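The **Hornero Project** is a student robotics project in two-arm tabletop handling, run as an optional module at Stetcombe. Students work in teams of four and teach a pair of robot arms to move small household objects between dishes and trays. The module lasts one term and is assessed by a written report and a supervised run.

## History

The project grew out of a Sunday robotics club whose members wanted a longer task than the usual line-following contests. It became a taught module in its third year. The first control program, Iro, was written by students and handled one arm only. Its replacement, Matos, handles both arms and records their movements together with the camera views.

## Workspace

Work takes place on a flat, dark tabletop inside an enclosure hung with black fabric. The dark surroundings keep the background plain, so that a program trained on one day's recordings meets much the same view on the next. The arms are fixed at separate points on the table and their reach overlaps in the middle. Each ends in a two-fingered gripper.

Objects are kept small and light. Bowls, trays and brightly coloured pieces are preferred, as they stand out against the table in the recordings.

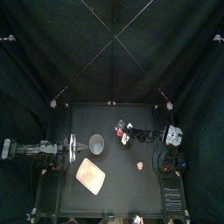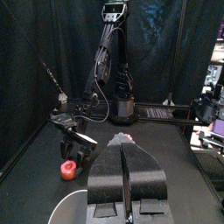 ## Coursework

The term is divided into three stages:

1. **Guided control.** Students move the arms by hand controllers and learn the limits of each joint.
2. **Recording.** Each team repeats a chosen task and stores every attempt, including failures. The shared archive holds 1539 attempts.
3. **Training and trial.** A program is trained on the recordings and then run without a human operator.

Tasks must use both arms. A common choice is to hold a dish steady with one gripper while the other places an object in it. Passing an object from one gripper to the other is allowed but is considered harder – small errors in position add up between the two arms.

## Assessment

In the supervised run each team has six tries at its task. Marks are given for completed placements and taken off for dropped objects or contact between the arms. The report carries the larger share of the mark and must discuss at least one failed attempt in detail.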